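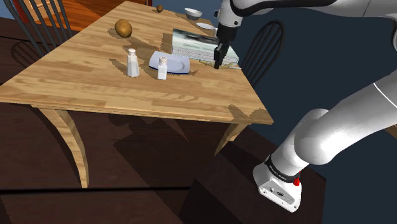 Table render, potato end

Brutent Home & Garden Forum > Kitchen > Storing potatoes – does any of this work?

luldale_lil
Wednesday's newsletter from the Plendham veg box people says to keep an apple in with your spuds and they won't sprout for 2 months. My neighbour swears by it. I've tried it twice and got sprouts both times. Is there anything in it or is it one of those tips that gets copied round for ever?

gritbin
Copied round for ever. Apples give off ethylene, the same stuff that ripens bananas. Some people say it holds sprouts back, some say it brings them on. When a tip comes with two opposite explanations I stop listening.

mossy_step
Bit harsh. I've had an apple in the sack every winter for 20 years and I rarely lose a potato.

gritbin
And where's the sack?

mossy_step
Stone pantry, north side.

gritbin
Well then. You've got a cold dark pantry. The apple is along for the ride.

mossy_step
You don't know that either – have you tried it without?

gritbin
Have you?

tansy44
Dark and cool does most of it for me. Paper sack, top folded over, well away from the onions. I wouldn't leave them out on a table for more than a day or so, they go green in the light.

luldale_lil
Mine are under the sink next to the hot pipe, so perhaps that's my answer. What about those Gounder storage bags? The label says "1,000 happy kitchens".

gritbin
Happy with what, compared with what? It's a cloth bag with a drawstring. Use an old pillowcase.

tansy44
I've got one. It's fine. It's a bag.

mossy_step
Going to do half with an apple and half without this year, same shelf. Will report back in April.

gritbin
Same variety in both, please.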